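Print this page | E-mail this thread
Reading time: 3 min

Topic: Short open rack, switch on top or at the bottom?

patchbay_40
I have a small open-frame rack on a table, used as a bench for trying out cabling before anything goes to the Kullport office. The switch is a blue NETGEAR in the top position. My question is whether to leave it there or move it down, and how to number the patching. Current state:

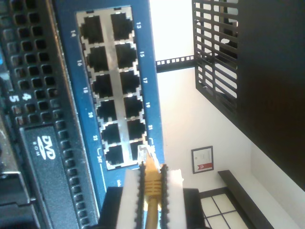
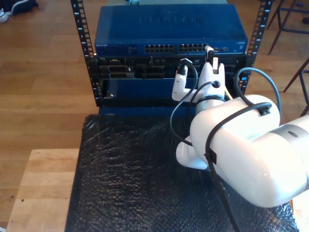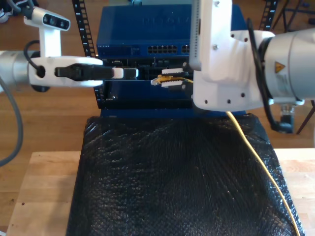

The final rack will carry 40 drops. The bench only has to prove the labeling scheme and the cord lengths. I want odd ports for desks and even ports for phones and printers, so that one glance at a column tells me what I am dealing with.

flirnden_tech
Leave the switch on top. Cords hang down from it, and you can get at the release tabs from above. At our Flirnden site we mounted two at the bottom, and every cord change meant kneeling on the floor.

I would drop the odd/even scheme. It works until the first desk needs a second port.

patchbay_40
It is a lab convention. The desks in question get one port each.

lowvolt
They get one port each this year. Number the drops in sequence, patch them in sequence, and keep the function in a spreadsheet. The column trick saves a few seconds, and then someone moves a printer.

Also, use boots or at least plugs with decent strain relief. Bare clear plugs are fine on a bench. In a rack that gets handled, the tabs snap.

flirnden_tech
Disagree on boots. On a dense port block they are a nuisance – you cannot get a fingertip between two of them to press the tab. I cut them off.

lowvolt
Then buy slim ones. Nistor sells a slim-boot cord in 8 colors, and the yellow matches what you have.

rackrat3000
Before you commit to anything, check the depth. A switch is shallow and a server chassis is not. On a light open frame, a deep chassis above a shallow one will tip it as soon as you lean on the front. Heavy items at the bottom, switch on top, and the tabletop question answers itself.

On cord length: we ordered 3000 cords for Clemedthorpe in a single length and regretted it. Too long for the adjacent panel, too short for the far one. Order two lengths.

patchbay_40
Which two?

rackrat3000
1 ft for switch to panel directly below, 3 ft for everything else in the same rack.

lowvolt
1 ft is tight if there is a cable manager in between. I would go 18 inches. Measure with a piece of string before ordering.

patchbay_40
Switch stays on top. I will try 6 cords in each length and test sequential numbering alongside odd/even. Labels go on both ends – wrap type, same number each end. The order goes in at the end of June.

flirnden_tech
Put the label two inches back from the plug. Any closer and it disappears behind its neighbor.

Print this page | E-mail this thread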